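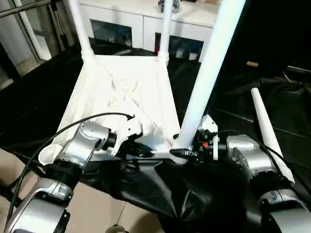 Soltau Library Lends Out the Chairs, and the Neighbors Come Running

If you have ever tried to seat a whole family reunion in a backyard, you will know the feeling that sets in late in the morning, when the potato salad is made and the cousins are already on the highway and you are still going door to door asking for anything a person can sit on. Bernice Eshun knows it very well. She hosted her mother's birthday lunch last summer with a piano bench, two coolers and a stepladder, and she says the stepladder was the most popular seat in the yard.

This May she took the matter to the Soltau Public Library, where she has worked the front desk for many years, and the result is the Party Shelf, a lending collection that opened this month in the old periodicals room. Anyone with a library card can now borrow folding tables, tablecloths, punch bowls, coffee urns, string lights and chairs, all free of charge, for up to 5 days at a time.

The collection has grown faster than anybody at the library was ready for. A notice went up by the checkout desk asking residents to look in their garages and basements for things they no longer used, and by the end of the second week 189 items had come in (and that is after a good many gravy boats were politely sent home again). A cash gift from the Pluda Bakery on Mill Street, $1,790 in all, paid for the shelving, the storage bins and a hand truck with decent wheels.

"I thought we'd get a few card tables," Eshun said, laughing, as she wrote out a tag for yet another cake stand. "People have been so generous, and they all want to tell you the story of the thing before they let go of it. I heard about three weddings before lunch yesterday!"

One of those weddings belonged to Ulla Sjöberg, who brought in a set of glass dessert plates that she and her late husband were given when they married. They had been in a box since her children moved away, and she had gone back and forth about parting with them for most of the winter. What decided it was the thought of them on a table again with somebody's cake on them, crumbs and all. She has asked the library to let her know when they go out for the first time, and she would not say no to a slice.

Borrowing is simple enough. You reserve what you need at the desk or by phone, pick it up at the side entrance on Palamarchuk Lane, where you can pull a car right up to the door, and bring it back clean. Linens should come back washed but need not be ironed, a point on which Eshun is quite firm, having ironed the first batch herself. Up to 30 chairs may go out on one card. Larger gatherings, such as church suppers and block parties, can be arranged by talking to the staff ahead of time, and a little extra notice is appreciated in graduation season, when it seems everyone in town is expecting company on the same afternoon.

There are no fines for the ordinary chips and spills that come with a good party. Lost items are another matter, though the library would much prefer a phone call to a check.

The Party Shelf is still looking for serving spoons, large salad bowls, extension cords in good condition and a second coffee urn. Upholstered furniture and anything with a missing leg cannot be accepted. Donations may be left at the side entrance until 6 p.m., and the Brelus Room next door will have lemonade and cookies out all month for anyone who would like to come by and look over the collection.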